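From: Leonora Macaraeg
To: gripper-swap list
Subject: Re: two-finger vs. three-finger in sim

> We ran the Dumlao two-finger on the Bustport arm and it did fine on
> pick-up but kept sliding off door levers. Has anyone tried the Borum
> three-finger on the same jobs? And which camera height did you use?

Yes, we're partway through that one! I've got both grippers loaded on the same arm model in the Clomalholm house, 200 tries each on the small pick-up job and then the door levers. The three-finger is slower to close but it hangs on to a lever much better (so far, anyway, I've only been through the first batch of logs). On thin stuff lying flat I still like the Dumlao, and it's a lot less fussy about its angle coming in.

On cameras, I've been switching between a low view and a higher one, and the low one wins for levers. These are from the sim house, all camera views with no arm in them:

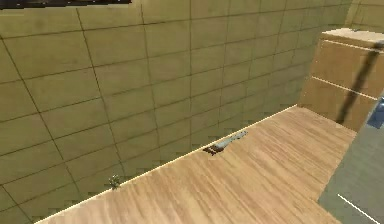
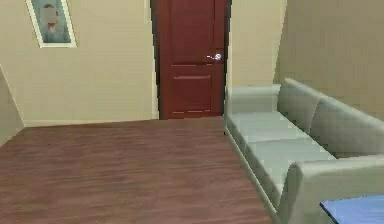
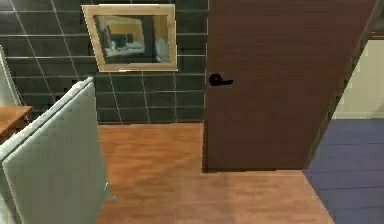
So does the three-finger need its own controller settings? It does if you want decent lever pulls: I dropped the closing speed and gave the wrist 10 degrees more play, and left everything else on the two-finger defaults.

I still have 4 runs to redo after I mixed up the friction values (my fault, wrong config file). Will post the full table when they're through, probably in September. If you have your lever numbers handy, please send them along!

Leonora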